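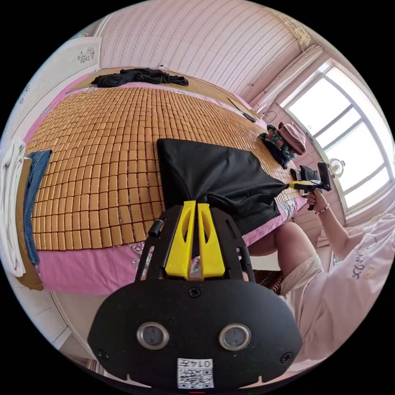 Two hand-held grippers at work over a bed with a tile mat and some dark clothing.

What to ask before we order the next grippers
Reading time: 7 min

In December I was asked to prepare the equipment plan for the household handling work, and I said yes too quickly. I thought it would be a short list with prices beside it. Now it is May 1, 2019, the plan is on its third version, and I would like to share what is in it before the order goes out, so that people who use the tools can still correct me.

The question is simple. We record people folding, lifting and sorting clothes with hand-held grippers, and these recordings are used to teach the arm in the Hopkin lab. We need more grippers, and the budget for this year will not cover everything on the wish list. The approved amount lets us buy 20 units if we choose the cheaper supplier and take no spare parts. I do not recommend this.

We have two offers on the table. Dremis sells the complete tool at $729 each, with the body, the fingers and one charging cable. Brelari is cheaper for each unit, but their fingers are sold apart, and the delivery takes 46 days from the moment they receive the payment. I telephoned both. Dremis answered all my questions in one call. Brelari was friendly also, but they could not tell me if fingers from the present model will fit the next one, and for me this is an important point.
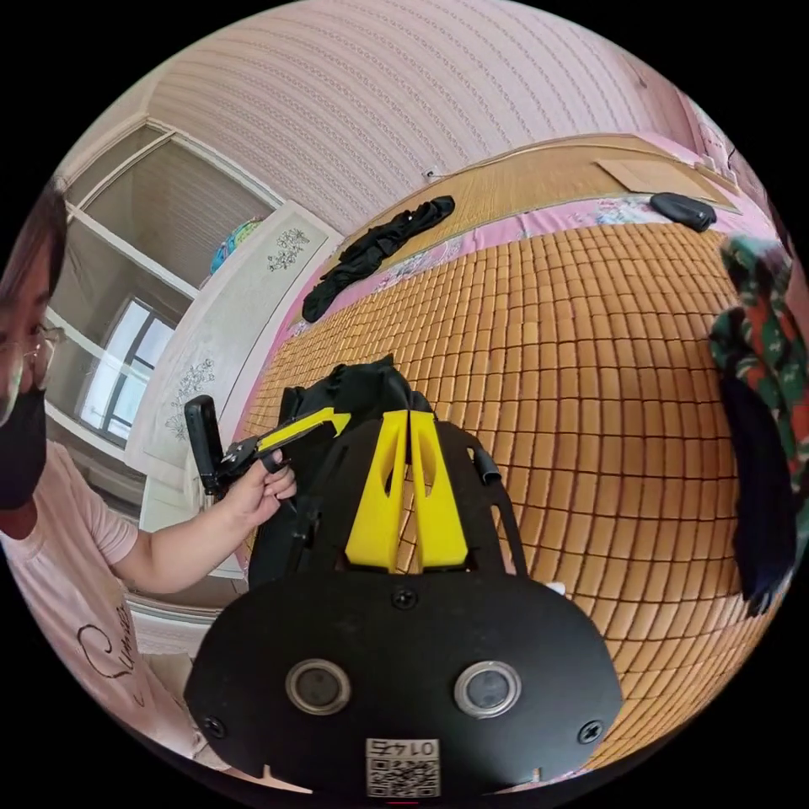 The fingers are the part we must plan for first. In last year's budget there was no line for them at all, and every replacement was paid from the small purchases account, a little here and a little there, until the account was empty well before the end of the year. Finger wear depends on the shape as well as the material. The yellow ones over this bed are tapered and have slots cut in them, and I have asked both suppliers to quote for exactly that pattern, so that we compare the same thing. A quote for a solid finger looks nice on paper but tells us little. My proposal is seven spare pairs with the first order, kept in one drawer, with a sheet where you write your name when you take a pair.

The second matter is labels. Each body should have its own number on it and a code we can scan, and the number has to go in our register on the day the box is opened. I know this sounds like office work. But when a tool goes for repair and another one comes back, the calibration file must follow the right body, and last year we spent two afternoons searching for which file belonged to which tool. Setsuko Kawaguchi has offered to keep the register, and I am very thankful for this.

Then there are the things which do not look like equipment, and for this reason are always forgotten. Memory cards. Chargers, with the correct plug for Canada (one of the offers had the European one). Hard cases for transport, because at present the tools travel in shopping bags. Time to test each unit before it goes out — I have put half a day per unit in the plan, and if you think that is too much, please tell me which step you would leave out.

Some of you asked why we do not simply rent. I looked at this also. Griloletti rents similar tools by the month, and for a short project it would be a good choice. For us the rental cost passes the purchase price before the end of the second season, and we would have to give the tools back between seasons and calibrate everything again. I kept their offer in the folder, in case we need extra units for one busy month.

My recommendation in the present version is to buy fewer units from Dremis, with the spare fingers and the hard cases, and to leave a small reserve for repairs. It means that two homes cannot be recorded in the same week during the summer, and I understand that the scheduling group will not be happy about it. If somebody can show me a calendar where the larger number of units is really in use every week, I will gladly change my opinion.

One more thing about the homes. The visiting teams told me that a bedroom is a tight place to work when each person has a tool in the hand, and they would prefer a lighter body even if it costs more. I did not have weight in my comparison table before. It is there now, in the last column, but the Brelari number is still missing — they promised to weigh one for me.

The full table is in the shared folder under Equipment, and the printed copy is beside the kettle. Please write your remarks directly on the paper copy if this is easier for you, and put your initials, so I know whom to ask. I will collect it before the order form goes to purchasing.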